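Kandpal Robotics Club forum > Student projects > Manipulation
Thread: Bowl pick failing on small objects, two-arm setup

ydv_yogesh
We are on the semester project (bimanual tabletop, instructor is Rommel Salazar) and stuck on the bowl task. The arm has to reach into a bowl, close on one small object and lift it clear of the rim. On the bare mat the same object is fine. In the bowl, the fingers touch the wall before they close and the force limit trips. Planner is stock Tisarix, hand driver is the one from the club repo. We have 1,040 demonstrations logged across all tasks, but only 27 of them are bowl picks. Is that the problem or is it geometry?

pallavi_p
Geometry first. What is your approach angle? If you come in along the same line you use for the flat mat, the knuckles reach the rim before the fingertips reach the bottom. Tilt the wrist and try again before you record anything.

grolura_fan
27 is nothing. Record more and let the policy sort it out. We had the same thing with the cup task last June and it went away with data.

pallavi_p
The cup task is a grasp from outside. There is no wall to hit. More demonstrations of a bad approach will give you a policy that is very good at tripping the force limit.

grolura_fan
The operators won't repeat a bad approach for long. They adapt, and the later episodes are better than the early ones. Drop the early ones if you are worried.

nisha.d
Both of you are guessing until he posts the wrist pose at contact. Yogesh, the driver writes it to the episode log under hand_state. Also check your collision model. The Fedcombe bowl mesh in the shared folder is a solid convex hull. If you loaded that one, the planner thinks the inside of the bowl is filled in and will stop short or take a strange path around it.

ydv_yogesh
We did load the shared mesh. Swapped it for the decomposed version just now. The planner goes inside now, so that part is fixed, thanks. It still trips, but later, when the fingers start to close. Approach is straight down, pallavi. Will try a tilt.

madhu_d
Two other things to check while you are at it.

1. Cable slack on the hand. If the cable is tight at the bottom of the reach, the wrist torque reads high and looks like contact. Run the same pose in free air with the bowl removed and compare.
2. Where the second arm is parked. If it idles near the front edge of the table, the planner gives up some of the tilt range on the first arm to keep clearance.

ydv_yogesh
Second arm is parked at the front, yes. I can move the home pose back.

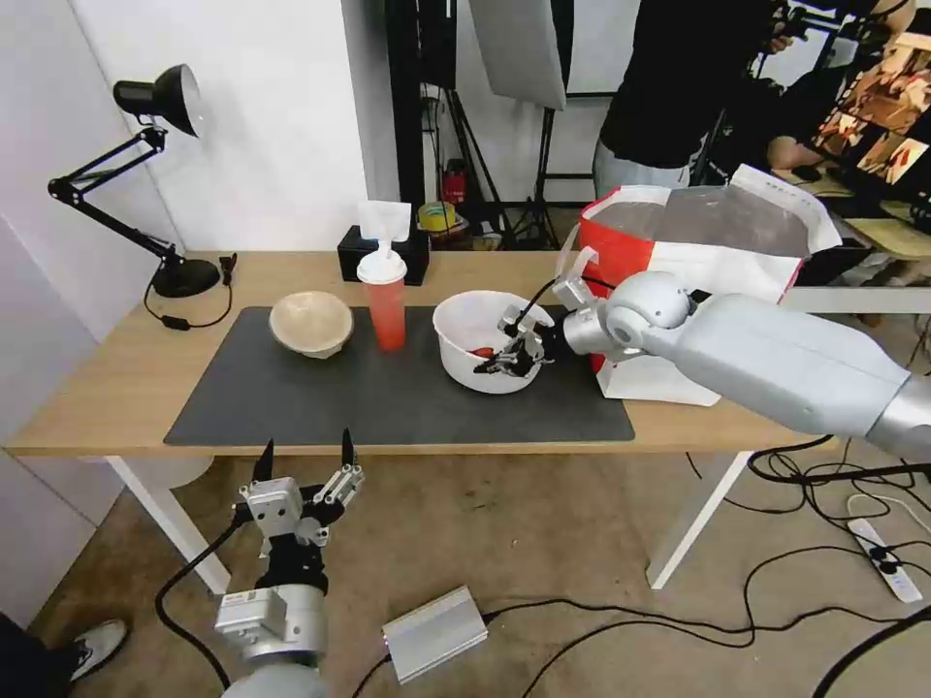
Free air test is done. Torque at the bottom pose is slightly high without the bowl, so some of what we called contact was cable. I re-routed it with a longer loop and took the baseline again. With the wrist tilted and the new park pose, we get the fingers closed on the object in most tries. Lifting it past the rim is still unreliable - the object rolls toward the fingertips when the wrist levels out.

nisha.d
Don't level the wrist until you are above the rim. Keep the tilt through the lift and add a waypoint.

grolura_fan
Still say you need more than 27.

pallavi_p
Agreed now that the approach is different. The old 27 should be thrown out though, they were recorded straight down.

grolura_fan
Keep them for the reach phase. The first half of each episode is still usable.

madhu_d
Only if the old park pose doesn't matter to your observation input. If the second arm is in view of the head camera it will.

ydv_yogesh
It is in view. I'll tag the old set and train with and without it. Waypoint goes in tonight.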